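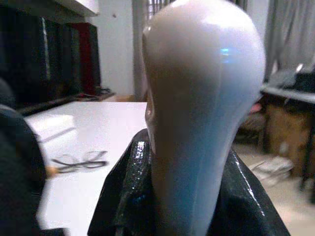 Figure 2. Reading table and shelf in the document room.

3.2 Loose items on shared tables

The second part of the study concerned what people leave on a shared table when they step away from it. We separated items into two groups before coding began: items that belong to the room, such as binders and forms, and items that belong to a person. The division is easy to state and was harder to apply than we had planned. A pair of eyeglasses, like the dark-framed pair lying folded on the white table in Figure 2, was always coded as personal. A sheet of paper on the same table could go either way, and coders were told to mark it as undecided unless a heading or a file mark could be read. The shelf of upright folders and binders behind the table was coded separately, as storage.

The records come from two sites, the Brindari reading room and the records office at Caltano. Both sites use shared tables with no assigned seats. Staff at both sites were told that the tables would be recorded during working hours but were not told which items were of interest. The full set holds 1,879 table records. A record is one table at one moment, with a list of the items on it and a code for each item.

Two of the authors (Kumsa and Quan) coded a first batch of 300 records independently. They agreed well on eyeglasses, keys, cups and phones. Most of the disagreement was over paper. Kumsa tended to treat a single sheet as a note left by a reader, while Quan treated it as part of a file that had been taken off the shelf. After this batch the undecided code was added to the scheme and the 300 records were coded again from the start. The first set of codes was kept but is not used in the results below.

A further 150 records were set aside for a check by a third coder (Bite), who had not seen the earlier codes. Where she differed from the other two, the record was discussed and a final code was agreed. Items that could not be named by any of the three were entered as "other" with a short note. The notes were not analyzed.

We did not try to judge how long an item had been on a table. A single record says that the item was there and nothing about when it was put down. Earlier work by our group used sign-in sheets to estimate this, but the sheets at Caltano were filled in unevenly and we dropped them. We also made no attempt to match items to owners. Eyeglasses are a good case of why this would have been hard, as many readers at both sites keep a second pair for close work and leave it near the place where they usually sit.

Shelves were coded only for whether the binders stood upright, leaned, or lay flat. We had expected leaning binders to go with crowded tables, on the view that a binder taken out leaves a gap and the ones beside it tip over. The two sites differ on this point and the results are given by site in Section 4. Shelves at Brindari are fitted with metal dividers, and binders there seldom lean whatever the state of the tables.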